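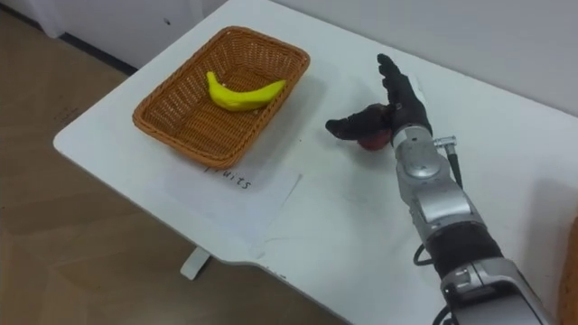

Grimis sorting task: apple in hand, banana in the basket labeled "fruits."

Paquette is our method for learning pick-and-place from teleoperated demonstrations on a humanoid. The training set holds 1,116 episodes, 542 of them with fruit.
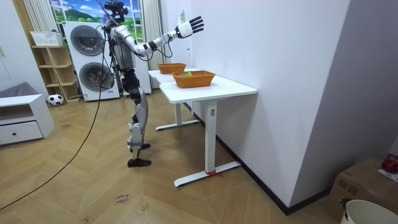
Both tables stay at a fixed height during collection. Basket positions vary between episodes, and the policy runs on Turby, our onboard controller, with 3 seeds per setting.

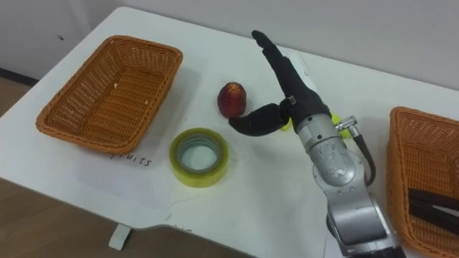
Red fruit and tape roll on the table, basket empty.

Grasp labels are assigned at thumb contact.

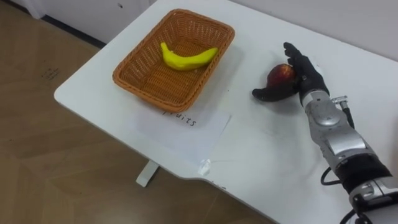

Rurirus asked whether 480 episodes would be enough for the same grasp accuracy. We have not tested that split.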